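Small Pictures, Low Seats

The smallest prints in a home tend to end up in a drawer. They are too slight for the wall over the sofa and too nice to throw away, and the usual advice about hanging them in a tight group means putting a lot of nails into plaster. In September the framing shop Haddad began selling its small frames without any hanging hardware on the back. The idea was that they would be stood or laid on furniture and moved when the owner got tired of them.

The shop sold 577 of them over the winter. Most went out with black molding, which is the cheapest finish it carries, and most were filled with black-and-white prints. Botanical subjects did best. Leaves, seed heads and pressed-flower designs hold up at a small size because the outline does most of the work.

Placement is harder. A picture that isn't fixed to anything needs a surface, and in a small apartment the surfaces are already taken. Shelves fill up with books. Windowsills get direct sun, which fades paper, and they are often where the plants go. A room with a large blind has one advantage, because the light can be turned down for the part of the day when the sun comes in.

A pale blind also makes a good backdrop. A dark frame shows up well against it, and a soft gray print can be read from across the room without competing with a patterned wall.
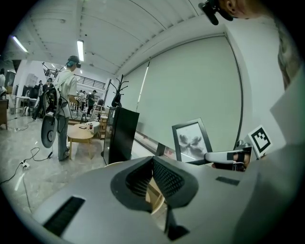 A smoky black-and-white print in a dark frame, with the pale roller blind behind it.

Glare is the main complaint with glazed frames near a window. A bright streak across the lower part of the print can usually be dealt with by changing the angle a little. Non-reflective glazing costs more, and on a frame this size it can come to more than the print. Haddad's own leaflet suggests trying the picture in several spots first, at the time of day the room is used most, and leaving the upgrade for last.

The other half of the question is what to put under the picture. Side tables are the obvious choice, but stools are cheaper and easier to move, and they go back to being seats when company comes. Skestside, which makes a range of low round stools, lists them at 100 dollars each. Secondhand ones can be found for a good deal less. The things to look for are a level top and legs that don't rock on a hard floor.

A round seat suits a small rectangular frame. There is room left on every side, so the corners don't hang over, and the curve of the rim keeps the arrangement from looking like a stack of boxes. A seat with a recessed center is better still, because the rim sits a little higher than the picture and stops it from sliding off if the stool is bumped. Tan against light wood, with one black border in the middle, is about as much contrast as a plain room needs.
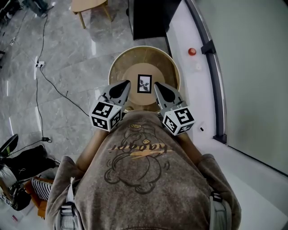 Neltmont disagrees about laying pictures flat. A frame on a seat collects dust within 5 days, the reply went, and sooner or later a guest will sit on it. Stand it up against something, or hang it and be done.

The dust is a fair point. Glass that faces the ceiling needs wiping far more often than glass on a wall, and a dry microfiber cloth is enough. Spray cleaner should go on the cloth and never on the glass, where it can run under the edge and stain the mat.

For anyone who wants to keep a picture upright on a stool, a small plate stand will hold a light frame. Felt pads on the bottom edge protect the wood. Cushioned seats are less steady for this, and a stand with a wide foot works better on them than a narrow one.

Rurkudden sells packs of 200 self-adhesive felt dots, enough for many frames and all the stool legs in the house. The dots wear down on tile faster than on wood, so the ones under the stools will need replacing first.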